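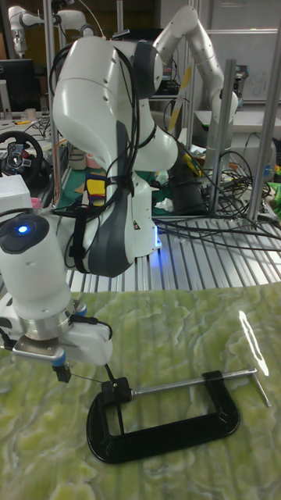 Questions about ordering from Drondivis Records

What is the difference between the CD and the digital download?
The music is the same. The CD comes with a booklet of song texts in the original language and in English translation. With the download you receive the booklet as a PDF file.

In which formats can I download?
You can choose MP3 or FLAC. After the payment you get a link by e-mail, and it works for 33 days. If the link has expired, write to us with your order number and we will send a new one.

Are the old recordings cleaned?
Only a little. Vaida Grigaitė, who makes our transfers, removes the loud clicks and leaves the rest. On the Uvska choir album you will still hear some noise, mostly on the first four songs.

Is the song "Trinum" really from 1884?
The printed text is from 1884. The melody we cannot date so exactly. Valdis Priedītis writes more about this question in the booklet.

Can our choir get the sheet music?
Yes, for 11 of the songs. Please tell us how many singers you have, so that we can prepare the right number of copies. For a choir bigger than 100 singers we make a separate price.

May I use a song in my film or radio program?
Please ask first. Inese Rätsep answers all requests for permission, and she needs to know the title, the length of the part you want to use and the country. In August the answer can take longer.

Do you still sell vinyl?
We pressed 200 copies of the Uvska album and they are sold out. A second pressing is not planned at this moment - but if you leave your e-mail address, we will inform you if this changes.

My CD arrived broken. What should I do?
Send us a photo of the disc and the case. You do not need to mail it back.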